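Nistor thread: sorting tangled bands by color, and what our scoring method hides

By Lenka Michalík
September 16, 2018
4 min read

1/ I promised to write down our result about soft tangled things, so I do it in short posts. The project is called Nistor. We want two arms to sort stretchy bands and cords by color into open containers. The part I want to discuss is the scoring, more than the robot.

2/ In June we had 2,569 grasp attempts recorded at the Herkville lab. The success rate looked very good on paper. When I watched the recordings one evening, I did not believe our own number.

3/ The reason was simple. We scored a grasp as success if the fingers closed on something and the force stayed above a limit for one second. With a rigid block this is fine. With a tangle, the fingers can hold one loop of red and pull two blue ones behind it.

4/ So we made a second score. I call it the "clean lift". The gripper must hold one color, and nothing of another color may leave the table with it. A person checks each lift by eye. It is slow work and I don't recommend it before lunch.

5/ Where the two fingers go in matters more than I expected. A loop that stands up from the pile is attractive to the planner, but it is often the worst choice, as it goes deep into the knot below.
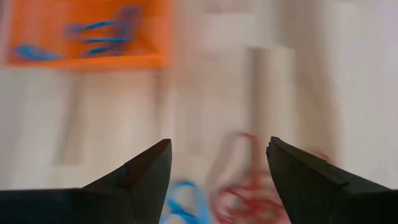 Why not separate the colors by hand before the robot starts?
Because then we would measure a different task. In a real sorting job the material comes mixed, and the difficulty is in the crossings between the strands. If a person removes them, the success rate goes up and we learn nothing about picking.

6/ The method, for those who asked. The planner gets a color mask from the overhead view, and for each color it proposes grasp points. The old version ranked them by height. The new version ranks them by how few other-color pixels are inside a small circle near the point. We named the ranking Daka, after a river where my colleague goes fishing.

7/ The circle has a radius of 32 pixels. We tried smaller and larger. Smaller was too optimistic, larger refused nearly every point in a dense pile and the arm just waited. I am not proud of choosing this by trial, but it is how we did it.

8/ Result: on 172 test piles, the old ranking and the new one are almost equal if you use the old score. With clean lift, the new ranking wins clearly. If we had kept only the first score, we would have thrown away a good idea.

9/ The blue and yellow piles were easier than red ones. I think it is the mask: red next to orange confuses it, and then the circle counts wrong. I have not proved this yet, please do not cite me on it.

10/ What surprised me more is the second arm. I expected it to help a lot by holding the rest of the pile down. It helps only when the pile is wide and flat. In a compact pile it mostly blocks the view, and the planner works with an old mask.

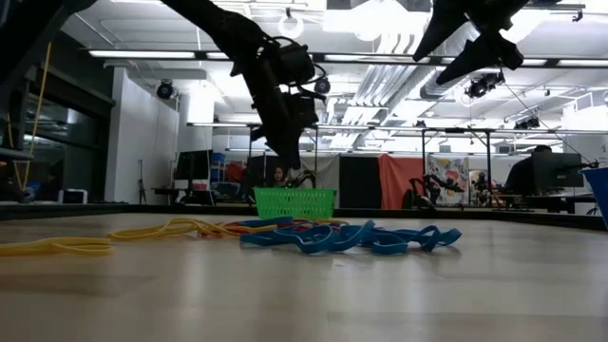 Mixed bands on the bench, with the green basket behind them.

11/ Failures, in the order of how much they annoy me. The band slips at the last moment. The band is stretched, then released, and the whole pile moves so the mask is no longer valid. The fingers take the correct color and a second strand sticks to it.

12/ For the second one we now take a new mask after each lift, also after a failed one. It costs time. Before, we took a new mask only after success — in a pile that moves by itself this was a mistake, and it was my mistake.

13/ Next step is to have 3,000 clean-lift labels, so we can train a small model to do the checking. Two people from Nasetano will label the same part of the data independently. I want to know how often they disagree before I trust any model with it.

14/ If you work with cords, hair ties, cables or noodles, please tell me how you define success. I have read many papers where it is one sentence, or it is missing.

Comments

cablefarmer: We do wire harness picking and had the same problem. Our score now has a "passenger" column for anything that came along. Very sobering column.

tomas_r: Is the circle in pixels or do you convert to millimeters? If the camera moves you have a problem.

Lenka Michalík: @tomas_r Pixels. The overhead camera is fixed, but you are right, I should convert it.

gripnotes: Would like to see the disagreement numbers when you have them. Mine were bad.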